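been meaning to do a thread on laptop bags and commuting, so. typing this on the platform, excuse the mess

1/ I've done the Pondley to Gostora train for years now. 54 minutes each way if it behaves. it does not behave

2/ first rule. pack the night before. every single thing I've ever left at home was left at home at ten to seven in the morning

3/ charger lives in the bag. never comes out. buy a second one for the house. yes it's annoying, do it anyway

4/ Siu-ming Chiang swears by a rucksack. fair enough, better for your back. but then you're the person with the rucksack on a full train and everyone hates you

5/ plain, padded, black, fits under the seat. that's my whole taste in bags
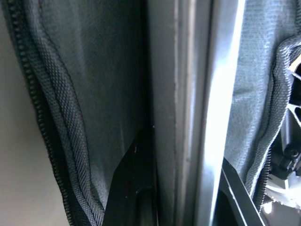
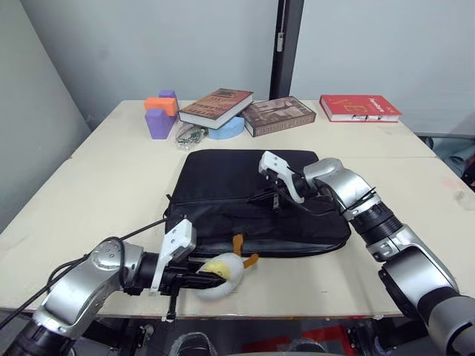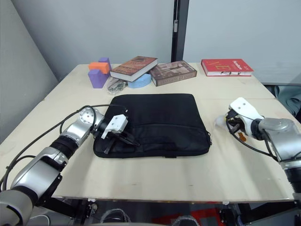
6/ zips!! check them before you buy. open and shut it in the shop, all the way round the corners. corners are where they go

7/ if one starts sticking, rub a pencil along the teeth. Chun-hung Tsao told me that and I didnt believe him. now I keep a pencil in the front pocket

8/ put something on the handle so you know it's yours. ribbon, keyring, whatever. I once got as far as the ticket barrier at Gostora with a stranger's bag. 2 stops of phone calls to sort that out

9/ cheap is fine btw. spent 60 quid on my last one and it's outlived the expensive one from Mak by miles. strap went on that in July, middle of the bridge, laptop and lunch everywhere

10/ oh and lunch. separate bag. SEPARATE. soup and laptops, I'm not going into it

11/ empty it out on a Friday. receipts, crumbs, three dead pens, a banana once. takes a minute

12/ someone will ask about the fancy Rekano ones with all the pockets. tried it. lost my pass in a pocket I didn't know was ther. found it in the spring

13/ right train's in, no seats obviously. will answer replies tonight if I get signal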